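3.2 Box scores and late-game minutes

We coded 296 regular-season games from two semi-professional basketball leagues, recording minutes, shot attempts and fouls for each player. Games that went to overtime were kept in a separate file. Kekeres-style plus-minus was not used, as substitution times were missing for 37 games.
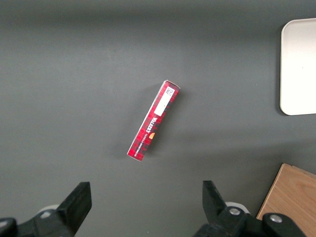

Figure 2. Boxed vanilla shortbread (Walkers).

Two coders, Kocsis and Chege, worked through the play sheets separately and then compared entries. They disagreed on the shooter in 16 games, mostly on tip-ins, and Holroyd settled these from the league video. Starters on the Studmont team played longer fourth quarters than those on any other roster – a pattern that held in wins and losses alike.
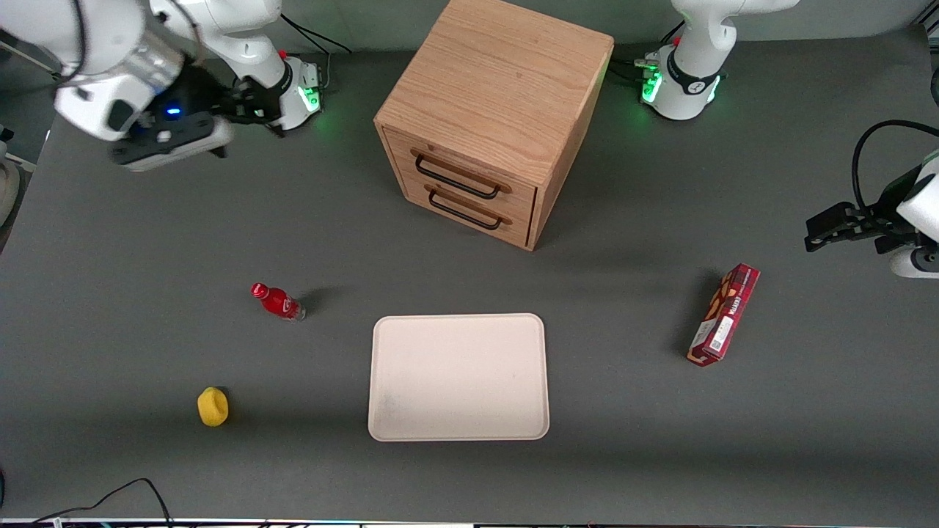
Fourth-quarter minutes were grouped by the score at the start of the period. A lead of ten or more was treated as safe, and anything closer as open. The grouping is by one measure only and takes no account of who is playing. Objects can be grouped in the same loose way: by color, the small bottle and the snack box on the gray tabletop go together as red, and the yellow sponge falls outside. Open games made up 55 percent of the sample. In these, the leading scorer took more shots per minute than in the first three quarters, but made a smaller share of them.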